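# Antal: statements on relations between states, in plain text

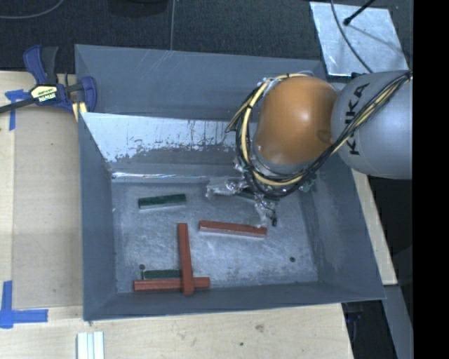 A reader of the first release wrote that the collection was useful to them, but they could not tell whether a minister was speaking for the government or only for the party, and they asked if we could mark this. We can, and since version 2 we do. The column is called `capacity` and it is explained further down.

Antal is a collection of short news reports in which a foreign minister, a deputy minister or a ministry spokesperson says something in public about the relation of their country to another country. It was made for people who study how governments talk about friendship, disagreement and repair of relations. It can be used also for text classification, but please read the part on limits first.

## What is in the collection

There are 496 reports in the present version. Of these, 401 have been read and labelled by two readers. The others have been read by one reader only, and they carry the value `single` in the column `reading`. We did not remove them, as several people told us they prefer to have the text even without the second label.

Each report is one file in the folder `reports/`. The labels are in `labels.csv`, one row for each report, joined by `report_id`. Where a report was published in English and in the language of the speaker, we kept the English one. Machine translation was not used.

## Columns

| Column | Meaning |
|---|---|
| `report_id` | Identifier, same as the file name without the ending |
| `speaker_role` | minister, deputy, spokesperson |
| `capacity` | government, party, unclear |
| `country_from` | The country of the speaker |
| `country_about` | The country which is spoken about |
| `occasion` | interview, press conference, visit, written statement, parliament |
| `tone` | warm, neutral, critical, mixed |
| `past_dispute` | yes if the speaker mentions an earlier dispute, otherwise no |
| `quoted_share` | Part of the report that is direct quotation, from 0 to 1 |
| `reading` | double, single |

`tone` describes the words of the speaker and not the words of the journalist. It happens often that a speaker is quite polite and the headline is sharp. In such a case the label follows the speaker. If the report has no direct quotation, the readers used the indirect speech and were asked to be cautious, so you will find many `neutral` there.

`capacity` was the most difficult. A minister who speaks at a party congress can still announce the policy of the government. Our rule is that the place alone does not decide; the reader looks for the sentence where the speaker says "we" and asks who is meant. When this did not help, we wrote `unclear`.

## How the reports were chosen

The reports come from the archive of Fasulness, a small news service that has now closed and that gave us permission to republish its own texts. Reports taken over from other agencies were left out. We searched for the titles of the offices together with verbs of speaking, then read the results by hand and discarded everything where the second country was named only in passing, for example as the place of a football match or an airport.

Duplicates were a bigger problem than we expected. The service liked to repeat the headline as the first sentence, and sometimes to publish the same report again in the evening with one new paragraph. We kept the longer version. The repeated first sentence was left as it was, and if you count words you may want to take it out. The script `strip_lead.py` does this.

## Loading

```
import csv

with open("labels.csv", encoding="utf-8", newline="") as f:
 rows = list(csv.DictReader(f))

double = [r for r in rows if r["reading"] == "double"]
print(len(double))
```

The number printed should be 401. If you get something else, your copy is probably of the first release, where this column did not yet have its present name.

## Limits

- One news service has one taste. Fasulness wrote a lot on trade talks and border crossings and very little on defence, and the collection has the same gaps.
- Television interviews are reported in a shortened form. The full answers are not here and the order of the answers may be changed.
- A warm statement is not proof of a warm relation. Please do not use `tone` as a measure of policy.
- Speakers' names remain in the text, as these are public statements made in office. Do not use the files to draw conclusions about the private opinions of anyone.

## Changes

**Version 2** - Added `capacity`. Changed `second_reader` to `reading`. Corrected the country codes in reports on joint visits, where `country_from` and `country_about` had been exchanged. The corrections were found by users of the Rotora reading tool, which shows both columns side by side.

**Version 1** - First release, in May.

## Licence and contact

The labels are free to use for any purpose if the source is named. The report texts may be copied for research and teaching, but not sold. Please cite as "Antal, version 2, Pakilwood".

Errors can be reported in the issue tracker. Kindly give the `report_id` and the column, and write in one sentence what you think the value should be. We answer slowly - but we do read everything, and disputed labels go back to both readers before a change is made.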